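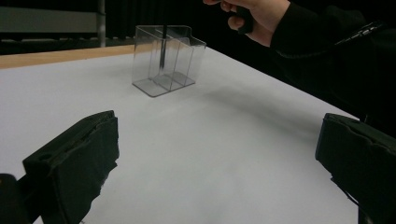 Setting Up a Clear Acrylic Desk Organizer

Applies to: stepped, multi-compartment organizers in clear acrylic, for pens, brushes, clips and small tools
Written by Heather McKinnon
Filed under: Desk and Workbench

Clear acrylic organizers are sold as ready to use, and most of them are. The problems show up later: scratched walls, a front row full of dust, pens that lean out at an angle and tip when the drawer below is closed. The procedure below takes one evening and avoids most of that. It was worked out on the Flancombe stepped organizer, but nothing in it depends on the brand.

What you need

The organizer
A cotton sheet or large smooth cloth
Two microfiber cloths, washed without fabric softener
Dish soap and lukewarm water
A soft brush, 19 mm or narrower
A ruler
Felt or silicone liner (optional)

Do not use glass cleaner, rubbing alcohol or acetone. Ammonia and solvents cause fine cracks in acrylic, called crazing, and the damage cannot be polished out. Paper towels are also out.

Step 1. Prepare the surface

Clear the table and wipe it down. Grit on a bare tabletop will mark the base of the organizer the first time it is turned. Spread the sheet and pull out the creases where the organizer will stand. A pale sheet is the best choice for a clear organizer, whose edges are otherwise hard to find by eye. Full coverage is unnecessary. Leaving a strip of wood bare at the far side, as on this table, does no harm provided the organizer itself sits on the cloth.
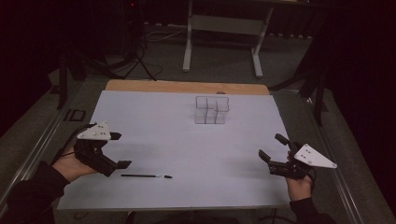 Stepped organizers put their tallest cells at the back and their lowest at the front, and the loading order follows from that. Before filling anything, turn the unit so the low side faces you and check that you can reach into each rear cell without knocking the front ones. The one on the white sheet has three adjoining cells across the taller rear section, with open cells lower down in front. Items left behind a unit like this remain partly visible through the panels, so clear that area too if you want the desk to look tidy.

Step 2. Remove the protective film

New organizers often carry a thin film on the outer faces. Start at a corner with a fingernail and peel slowly, keeping the film close to the surface. Do not use a blade. If the film tears along a joint, soak the joint in lukewarm water for 6 minutes and try again.

Step 3. Wash and dry

Add two drops of dish soap to a bowl of water. Wipe the walls from top to bottom, then use the brush in the inside corners, where dust from cutting collects. Rinse. Blot with the first cloth and finish with the second. Circular rubbing leaves haze — straight strokes do not. Leave the unit upside down on the sheet until the corners are dry.

Step 4. Measure the cells

Measure the inside height and width of each cell and write both down. The rule used here is that an upright item should have at least half its length below the rim. The rear cells on the Flancombe are 111 mm deep, which suits standard pens and most brushes. Anything longer belongs in a heavier cup.

A single pen in a wide cell will lean. Either fill the cell or move the pen to a narrower one.

Step 5. Cut liners, if used

Cut each liner 2 mm smaller than the cell floor in both directions. A liner cut to the exact size buckles in the middle. Felt is quieter. Silicone can be rinsed, and it grips better under metal tools.

Step 6. Load from back to front

Rear cells: pens, pencils, brushes, rulers.
Front cells: clips, erasers, sharpeners, spare caps.

Put the heaviest items in the rear cells first, spread evenly from left to right. Lower metal items in by hand. Dropping them chips the floor of the cell, and chips in clear acrylic show from every side.

Step 7. Place the organizer

Lift from the base with both hands. Do not lift by the rim or by a divider, which are the weakest joints on bonded units. Keep it away from lamps that run hot.

Maintenance

Dust weekly with a dry microfiber cloth. Empty and wash every couple of months, or sooner if graphite builds up in the pencil cell.

Reader notes

Lesia Panasiuk writes that felt liners in the front cells hold on to staples, and that she now lines only the rear row. This is a fair point. For staples and pins, leave the cell bare.

Related pages: Choosing Drawer Dividers; Removing Label Glue from Plastic; Storing Brushes Upright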